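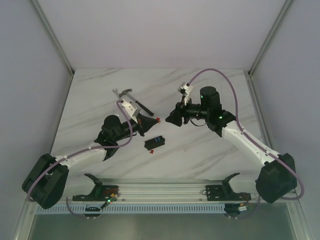 Cable routing is where most two-arm cells fail their first check, and it is the first rule in this handout. A cable that runs along a moving arm needs enough slack for the full reach of every joint, and no more than that. Too little and the connector takes the load. Too much and the loop catches on a bracket or sweeps a part off the table. The purple cable on the right arm arcs high over the table before it follows the white link back toward the base. An arc like that has to be checked at full reach, at full fold, and with the wrist turned to both of its limits. Do this by hand with the drives off, then again at slow speed. Write the result on the cell sheet before moving on.

Unit 3: Shared Workspace Rules for Two-Arm Cells
Nostevdale Technical Program, Automation Lab

Read this unit before your first session on the Trenolis cells. The rules apply to all student work, including short tests and demos.

1. Zones

Each arm has its own zone and there is one shared zone in the middle of the table. Only one arm may move in the shared zone at a time unless the program has a tested interlock. The interlock must be tested again after any change to the program, the tool offsets, or the mounting.

Stopping distance counts as part of the zone. If the arm needs 2 cm to stop at working speed, the zone boundary moves in by 2 cm.

2. Speed

The lab limit for a new program is 235 mm per second, measured at the tip of the gripper. Run the full path at that speed three times without a fault before asking for a higher limit. A path that has been edited counts as a new program.

3. Objects on the table

Put out only what the task calls for. Hand tools used as work pieces stay on the object list for that task and don't go back in the tool drawer between runs. Note the weight of each one and which end is heavy. A long handle held far from its center of mass will turn in the jaws, and the far end may reach the other arm.

Leave clear space between separate objects so that a gripper can come down on one without touching its neighbor. Small parts get their own spot.

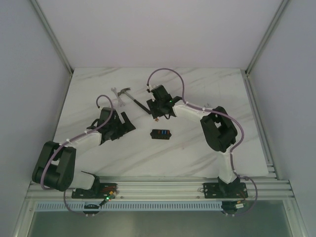 Who may reset a cell after a protective stop?
The person signed in as operator on the cell sheet, after looking at both arms and finding the cause. If the cause can't be found, the cell stays stopped and the instructor is called.

4. Entering the cell

Power to both arms goes off before a hand goes in. Pausing the program doesn't count. The Huerta controllers hold position under power when paused and can move again on a remote command. Use the lockout switch and keep the key with you.

5. Records

Log every stop, including the ones that seem minor. Give the program name, the step number, and which arm was moving. Fault code 535 means the shared zone was requested by both arms at once. Copy the full message, as the second line shows which request came first.

Before next class: read the Florton cell manual, sections 2 and 3, and bring a zone sketch for your own task.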